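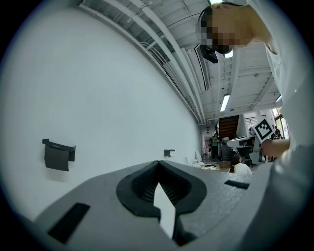 Gareth Whiteley told me adhesive pads will hold any wall holder indefinitely on a smooth painted wall, and that drilling is only for people who like patching. I followed that advice for a smaller item elsewhere in the unit and it came down overnight with a patch of paint attached to the pad. I am now less confident and would like a second view before I do the next wall.

The wall is plasterboard on steel studs, finished in a very pale grey, low sheen. There are two fixtures on it. The larger is a dark grey holder with a narrow black bar along the top. The other is a much smaller dark bracket with a flat arm, lower down and further right. I want a matching pair on the wall in the next room, at the same heights, and I want them to stay up.

What I have on hand:

Zamden 881 holder, two-hole back plate, hole centres 100 mm apart
Small bracket, single hole, no maker's name
One packet of Cimetar pads, the grey foam type
Hollow-wall anchors, assorted, no packaging

A stud finder gives me a clear signal at one point only, and that point falls between where the two holes need to be. I would prefer not to shift the holder sideways to suit the stud because it then fouls the door swing.

Do I use the pads, the anchors, or one screw into the stud and one anchor? And does the small bracket need the same treatment as the large one?

Homa Nikzad

Rahel Tanner

Anchors at both holes. Leave the stud out of it.

Paint failure is the normal way for pads to fail on plasterboard. The foam bonds to the paint well enough, but the paint is bonded to the paper face of the board by whatever prep was done before it went on, and in a lot of units that is one thin coat over unsealed joint compound. Any maximum load printed on a packet of pads assumes a sound surface. You already have evidence that your surface is not sound.

One screw in steel and one anchor in board is workable but untidy. The two fixings pull up at different rates and the plate can rock on the stiffer one. If the stud is between the holes and you are not drilling new holes in the plate, it is of no use to you for this holder.

Procedure, assuming 10 mm or 13 mm board:

Hold the plate to the wall and level it off its top edge. Do not level off the holder itself when it is clipped on, as there is usually play in the clip.

Mark both holes with a sharp pencil through the plate. Check the 100 mm between centres with a rule. Plates get marked crooked more often than they get made crooked.

Put masking tape over each mark and re-mark on the tape. This limits chipping of the paint.

Check for cables and pipes. Anything directly above or below a power point or a tap should be treated as suspect. If you can't establish what is behind the board, stop and get someone who can.

Drill at the size given for the anchor. Yours have no packaging, so measure the body with callipers, drill an offcut first, and go down a size if the anchor turns in the hole. Throw out any that are not the same as the others in the pair.

Set the anchors flush. If the collar sits proud the plate will not sit flat and you will see a line of shadow behind one side.

Drive the screws by hand. Stop when the plate no longer moves. A cordless driver on the wrong clutch setting will strip the anchor in less than a turn.

The small bracket needs more care than the large one. It has a single hole, so there is nothing to resist rotation except friction under the plate, and a projecting arm gives you leverage at the fixing every time someone leans on it. Use the largest anchor the hole will cover. A thin smear of neutral-cure silicone behind the plate will stop it turning. Neutral-cure only. Leave it overnight before hanging anything on it.

Shahram Bagheri

pads are fine if you wipe the wall with metho first and press hard. mine have been up since April. the paint thing is because it wasn't cured, give new paint a few weeks

Willy Vanhove

Agree with Rahel Tanner on the anchors, with two additions.

First, the paint. Shahram Bagheri is right that fresh paint is a problem, but methylated spirits will soften some water-based finishes, and in low sheen it can leave a polished spot that shows from the side. Test it somewhere that will end up behind the plate. Sugar soap, a rinse and a day to dry is safer. For the patch where your first pad came away: cut back the loose edge with a blade, seal the exposed paper before filling, then fill, sand and recoat. If you fill straight onto torn paper it will bubble. I use Daneshvar sealer but any product sold for torn plasterboard paper will do.

Second, matching the heights. Do not measure up from the floor in both rooms. Floors in two adjoining rooms are seldom level with each other, and if one is tiled the build-up is different again. If the walls share a doorway, carry a laser line through it and transfer the height of the top bar directly. Then measure down and across from that to place the small bracket. If there's no line of sight, measure from the floor but correct for the difference, which you can get with a straight edge across the threshold.

For the spacing, measure between the fixing centres on the existing pair and write it down before you take anything off. Mine worked out at 700 mm and I still managed to transfer it from the edge of the plate instead of the hole, so I have a spare hole behind a calendar.

Homa Nikzad

Thanks. Sorted the anchors: only three were the same type, which covers two for the holder and one for the bracket, but leaves none to test in an offcut. Buying a new packet on Monday. The laser will go through the doorway if I take the door off its hinges, so I'll do that first. Pads are going in the drawer.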